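We use cookies to remember your preferences and to measure visits to this site. Accept | Manage settings

Visit report: Open day at the Javance building, Midport

The Melano Association for Produce and Small Retail organized a visit to the January open day at the Javance building in Midport. Fifty-two members registered, and the group was divided into two parties so that everyone could stand close to the tables. This report summarizes what was shown and records the points members asked us to pass on.

Arrival and program

Coaches left Melano at 8:15 a.m. and reached Midport shortly before the doors opened. Coffee was served in the entrance hall, where coats and bags could be left. The hosts gave a short welcome and set out the order of the morning: the cold rooms first, then the packaging hall, and the display room before lunch.

The cold rooms were of interest chiefly to our wholesale members. The tour moved quickly, and the discussion of door seals had to be carried over to the afternoon. In the packaging hall, the firm Obradović presented its range of trays, risers and counter stands. The printed catalog lists 207 items, and copies were available to take home. Several members noted that the smaller counter pieces, which many of our shops use daily, are grouped at the back of the catalog and are easily missed.

The display room

The display room was the part of the visit most often mentioned in the comment forms. Its subject was the small fruit display: how a few pieces can be set out on a counter so that each can be seen and reached. Large, uncluttered tabletops are used for this, and the hosts recommended a plain, matte surface of this kind for anyone testing an arrangement before moving it to the shop floor. 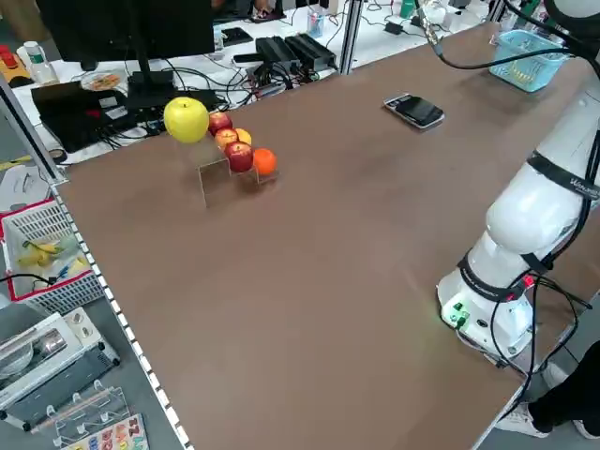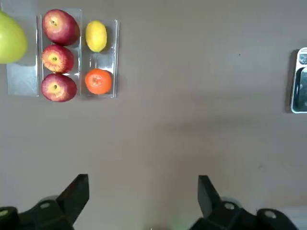
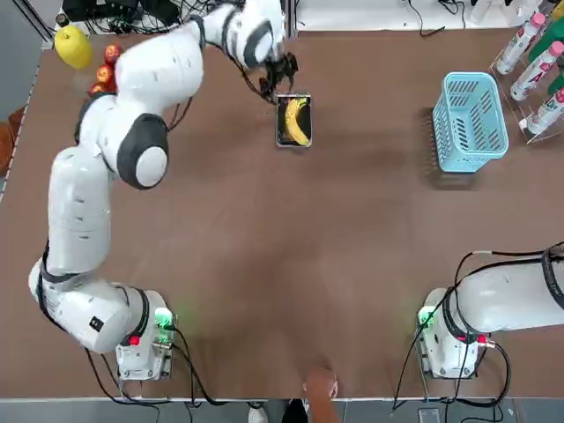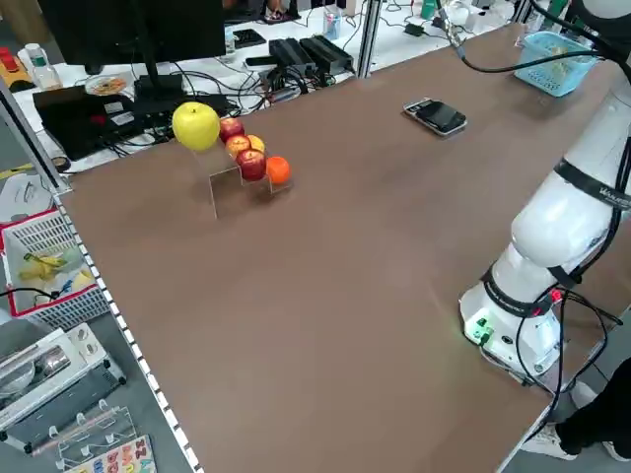
Fruit on clear stands and trays, a banana in a metal tray, and the blue basket in the display room, Midport. Photos: Melano Association, visit archive

Discussion centered on the clear stepped stand. A row of apples with an orange on the lowest step takes up very little counter space, and the step in height keeps the fruit from reading as a single mass of color. Members from the smaller shops were generally in favor. Others observed that clear acrylic shows fingerprints and must be wiped several times a day, a cost in staff time that suppliers seldom mention.

Color was the second topic. Red apples placed side by side look tidy, but the eye moves past them quickly. A lemon or a tangerine next to them gives a customer somewhere to stop. The hosts advised against placing more than one strong contrast on a single stand, and they prefer to keep the largest piece at the high end. Opinion among our members was divided on this last point — a large apple at the top can hide whatever is placed behind it.

The metal tray with the banana prompted a useful exchange on fruit that does not stand well on steps. A shallow tray gives a curved fruit a clear place of its own, and it can be lifted away for cleaning without disturbing the rest. Members who sell bananas singly at the register asked for the tray dimensions, which will be sent with the next circular.

The light blue basket with open sides was also discussed. Baskets of this type are inexpensive and allow air to pass, and they are practical for moving fruit between the storeroom and the counter. As a display piece the basket found less support, and one shop reported that customers tend to leave such baskets untouched in the belief that they hold returned goods.

Afternoon session

Lunch was followed by a question period in the main hall. The hosts stated that the building received almost 600 visitors at the previous open day, and that next year's program will give more time to the cold rooms. Our members asked for a longer session on cleaning and storage of clear plastic, and for a price list with small-order quantities. Both requests were noted.

The Association thanks the hosts at Javance and the staff of Obradović for their welcome. Members who took part and have not yet returned a comment form are asked to do so by the end of the month. Parking receipts should be sent to the office with the member number written on the back.

© Melano Association for Produce and Small Retail. All rights reserved. | Contact the office | Back to top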